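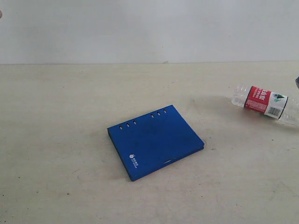 The binder swap is back for the summer, and it starts on 30th June in the first-floor study room at Nivmont. Bring in any ring binder you no longer need and take one that suits you better. They can be any color or size as long as the rings close and the cover stays on. The blue one on the table has two groups of three holes punched along one edge of the cover, and binders with holes or old logos on them are welcome too. Last November we took in 147 binders and 73 of them went out again on the first day. The rest were sorted by ring size and put in the hall cupboard, where they have been ever since. Please look there before you buy a new one for the fall.

We get the same mistakes each time, so please check yours at home first. Take out all the paper, including whatever is stuck in the inside pocket. Noreen Afridi found a car title, two report cards and a set of bank statements in the last batch, and it took her most of a week to get them back to people. Peel off name labels if they come off easily. If they don't, leave them and we will put a blank label over the top. Open and close the rings a few times. If there is a gap when they are shut, pages will slip out, and the binder should go in the box marked Parts.

Covers can be wiped with a damp cloth and a drop of dish soap. Stand the binder open on its end until it dries. Please don't use furniture polish on them, as it leaves a film that picks up dust and makes the covers stick together in the stack.

The tables in the study room also need looking after. They are pale and show every speck, and we share them with the Tuesday drawing group. Wipe down your spot when you finish and put your binders back on the shelf by size. Water is fine in the room if the bottle has a lid that closes tightly. Coffee and soup should stay in the hall. 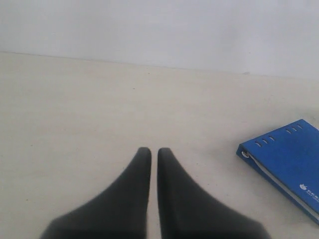
How to sort the papers you keep

Zubaida Khattak will run a short session on home papers at 10:30 on the first morning. There are 18 places and you can sign up on the sheet by the door. She asks everyone to bring one binder, one pack of dividers and no more than one shopping bag of paper.

Her method is to make four piles: house, health, car and school. Anything that fits none of them goes to the back until the end. Within each section the newest page goes on top. She keeps appliance manuals out of the binder completely and stores them flat in a drawer, because they are thick and pull the rings out of line.

A hole punch will be available, set for three-hole paper. If your pages are already torn at the holes, we have sticky reinforcement rings at the front desk. The drive to use up old office supplies at Perora left us with 2973 of them, so take a full sheet.

Bags and coats can go at the side of the room during the session. Keep them off the middle tables so there is space to lay out the piles. 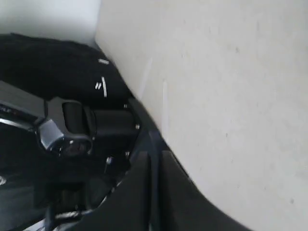

Arsalan Cheema wrote to ask whether the wide binders could be kept back for people with a lot of medical records, as they were gone by noon last time. He would also like to see more dividers with printed tabs, since his handwritten ones have faded and he can't tell the sections apart. We have set aside a shelf for the wide binders until the end of the first afternoon. Printed tabs are on order and should be at the front desk in time for the session.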